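Ticket 256
Status: Open, waiting on parts
Opened: December 19, 2020
Component: Omon arm, wrist and gripper / Clivix control software
Location: shared workshop, main bench

Summary
Gripper closes on translucent bottles at the wrong position. Opaque bottles are picked normally.

Setup
Home-built arm on Nistor servos, two-finger gripper printed in black, fixed camera at the bench. Clivix runs on a used desktop under the bench. The task is to take a bottle from the tabletop and set it on the low shelf, then reverse. The control board was replaced before this ticket was opened, and the wrist was re-zeroed after that.

Steps to reproduce
Start Clivix with the saved bench profile.
Place one tinted bottle on the open part of the table, cap up.
Run the pick routine at 70 percent speed.
The arm goes to a point short of the bottle and closes on air, or touches the cap with one finger and stops on a force fault.

Expected
Fingers close on the body of the bottle below the cap.

Log entry 1
Ran the pick routine with a white opaque bottle. No faults. Swapped in a tinted bottle at the same spot and got a force fault on the first try. The wrist servo reported normal current up to contact. Mechanical slop in the wrist is unlikely to explain a fault that depends on which bottle is used, but I checked it anyway. Both set screws were tight.

Log entry 2
Repeated the camera calibration with the printed grid flat on the table. Residual error was the same as with the old board. Loaded the calibration file from before the swap and compared the two. They agree to the last digit that matters. Calibration ruled out for now.

Log entry 3
Saved the segmentation masks from 66 pick attempts and went through them by hand. On the opaque bottles the mask follows the outline. On the tinted ones it often runs past the base and down onto the table, so the computed center ends up too close to the camera. The offset is always in that direction. Clivix then plans to the center of the mask and the fingers arrive short.

Log entry 4
Lowered the mask threshold. Worse. Raised it. The mask no longer ran onto the table, but it dropped the clear upper part of the bottle and kept only the pills and the cap as separate blobs. Put the threshold back to the default. 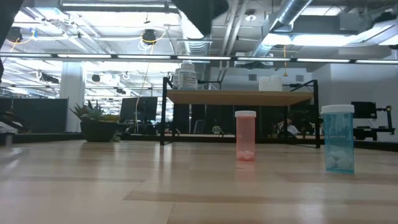
Mask bleed comes from the table finish, as far as I can tell. The planks are glossy enough to act as a second light source for the segmenter. The pink bottle puts a soft pink patch on the wood directly below it, and the color filter has no reason to treat that patch as anything other than more bottle. The overhead lights add long bright streaks in the foreground, which does not help the edge detector either.

Log entry 5
Covered the pick area with a sheet of matte gray Flovora drawer liner and reran the routine with the same profile. Both tinted bottles were picked on the first try. Removed the liner and the force fault came back. The liner can't stay down permanently because the bench is shared and it slides when people lean on it.

Workaround
Use the liner, taped at the corners. Remove it after the session. Do not change the mask threshold in the saved profile.

Next
Fit a polarizing filter to the camera. On order, expected in January.
Add a minimum height test so that mask pixels at table level are dropped before the center is computed. This needs the depth channel, which is disabled in the current build.
Rerun the full set with version 2 of the bench profile once the filter is on.

Severity lowered from high to medium. Ticket stays open until the bare table passes.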